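I finally caved and bought a new laundry basket in May, after the old one split down the side and dumped clean socks all over the stairs. Fajardo had a shelf full of them, and I stood there way too long - do I really need handles? (Yes, I do!)

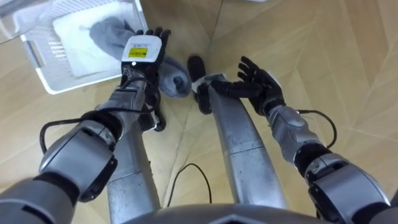
White basket, folded towel, one grey sock.

I love the little slots in the sides, and it's so light to carry! Now I just have to deal with the sock drawer, where I've got around 50 singles waiting for a match. Wish me luck - I'm starting after coffee.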